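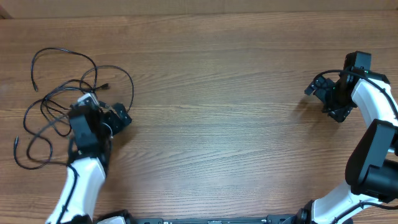 Stosta Robotics Club board > Student projects > Cable task, July demo

tkachuk_fan
Jun 30, 2023. The Billon team says 600 practice runs is enough for cables. I doubt it. Success on what, one cable on one table?
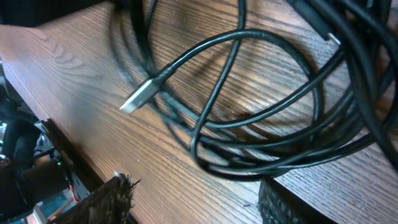 USB end and coil, wrist view

gearpile
It's a student project. 600 is a lot of evenings.

tkachuk_fan
Didn't say it wasn't work. Adham had 903 and still grabbed the wrong loop.

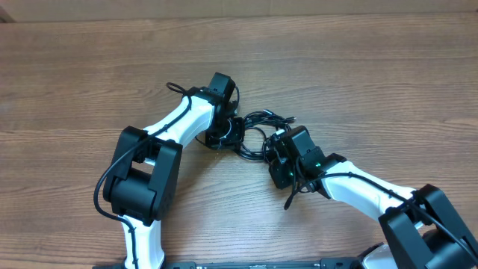 And if both arms go for the same tangle, who decides which one lets go? I'd want 20 tries in a row with a judge laying out the cable.

mossy
20 is harsh. I'd take 10.

gearpile
Fine, bring your own cable then.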